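Mestgate opens second collection round for Trulutau tabletop handling set

11/18/20 – Mestgate has started the second round of data collection for Trulutau, its set of recorded two-arm handling tasks for training learned control policies. The first round closed with 2,929 accepted episodes. The second is planned to add 3,949 and will run through January.

Each episode is one attempt at one task, recorded from start to finish with joint positions, gripper commands and synchronized video. Operators drive both arms by teleoperation. No motion is scripted, and no episode is edited after recording except to trim idle time at either end.

The Trulutau station consists of two arms mounted on opposite sides of a wooden tabletop, inside a black aluminum extrusion frame. Both arms carry grippers. Task objects are ordinary household goods, among them mugs in clear glass and in solid colors, cloths and open bins. Transparent objects were added to the list after the first round, when policies trained on opaque items did poorly at locating glass. 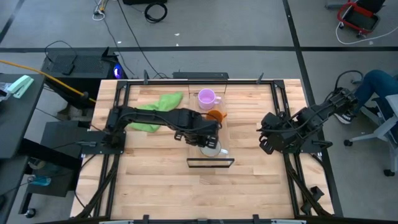 Task list and acceptance rules

The second round covers 11 task families, up from seven. New families include transfers between arms, placement into and removal from a bin, and handling with a soft item left on the table as clutter. Object positions are changed between episodes according to a printed schedule, so that a policy cannot succeed by repeating a memorized path.

An episode is accepted when the task is completed, all streams are present and clock drift between them stays within tolerance. Failed attempts are kept in a separate partition with a short label giving the cause. In the first round, 67 episodes were withdrawn after review for timing faults traced to a single network switch, which has been replaced.

"The useful part of a failed grasp is usually the second before it," said Jocelyn Nguyen, who leads data collection at Mestgate. "We label those by hand. It is slow, and we have not found a shortcut we trust."

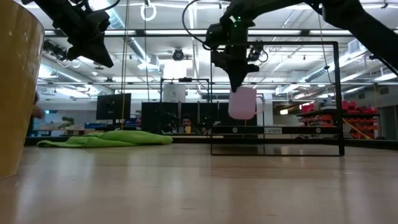

Grasp selection is left to the operator in this round. First-round instructions specified a side grasp for all drinking vessels, which made the data uniform but narrow. Operators may now take a mug by the rim, as with the pale pink one held by the right gripper, or by the body or handle. The grasp type is entered as a field in the episode record, and users of the set can filter on it.

Recordings are indexed with Junine, Mestgate's in-house annotation tool. Illés, a software contractor, wrote the export module and will maintain it during the round. The export format is unchanged – code written for first-round files will read the new ones, with the grasp field ignored if it is not requested.

"Most of the questions we get are about camera calibration," said Yvonne Naylor, who manages releases of the set. "Calibration files will now ship with every batch, including the ones already out."

Batches will be released to registered users as review is completed. Existing users do not need to register again.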